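Zuletska Hand Gripper, Teaching Kit
Kettunen Robotics / Teaching Tools / Hand-held
Page updated January 6, 2022

Price: $1,491 single, ships with pads fitted
Second gripper for two-hand work: add $1,365
In stock. Ships from Flodonero.

Hold it, do the job, get a demo your arm can learn from. No arm needed on the table while you record. Same soft pads as the robot-side Zuletska, so what closes on the part in your hand closes on the part later.

What it's for
Picking and placing small stuff. Trays, cups, lids, bags, soft packs. Folding and sliding too if you go slow. Not for anything hot, and not for blades. Pads will cut.

In the box
Gripper body, light gray
Soft finger pads, black, one pair fitted plus one spare pair
Wrist-side camera, mounted and focused
Marker plates, printed, one sheet
USB cable, long one
Hex key
Quick start card (the card says three marker positions, the newer body has 2, go by the body)

How a session goes
Charge it, plug in, wait for the green light. Open and close all the way a few times before the first take so the software gets the full width. Then record. Start each take with the pads open and clear of everything. Do the task at a normal pace, maybe a bit slower than you would with bare hands. Let go, back off, stop the take. Short takes are better than long ones. If you fumble, keep the take and tag it, don't delete. Some people train on the fumbles.

Two-hand takes: start both grippers from the same menu or the clocks drift. Keep the marker on the second unit facing the first one's camera when you can. Doesn't have to be perfect, it picks back up.
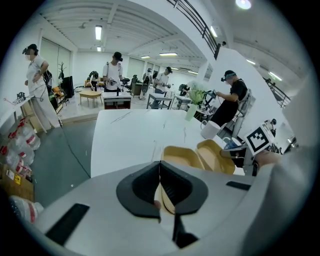 Gripper's own view, paper trays on the table, second unit with marker at right.

Working alongside headset control
Lots of shops run both. Headset and controllers for driving the real arm, hand gripper for fast takes on an open table. Files come out in the same layout so you can mix them in one training set, just keep the source tag on. Rooms with several people recording at once are fine, give each station its own channel. We ran 524 takes over one week in the Zukcombe lab that way and lost a handful to a channel mixup, our fault, fixed in the May firmware.

Light
Overhead tubes OK. A bright lamp straight into the camera is not, the marker washes out. White tabletops are fine, very shiny ones less so. Matte tape on the worst spots helps.

Pads
Wear parts. Wipe with a damp cloth, no alcohol. Swap when they stop meeting cleanly down the middle. Two screws each. Run the open/close check again after every swap, people forget this and then the widths are off for teh whole day.

Not included
Arm, headset, controllers, computer. The robot-side gripper is on it's own page.

Returns
30 days, unused spare pads please. Bodies with stripped screws get a repair quote instead of a refund.

Lead time
Single kits, same week. Pairs a little longer, we match them on the bench before they go out. Bulk orders of pads, email first.

Related
Zuletska robot-side gripper
Spare pads, pair
Marker plate sheets, pack
Bench stand for hand gripper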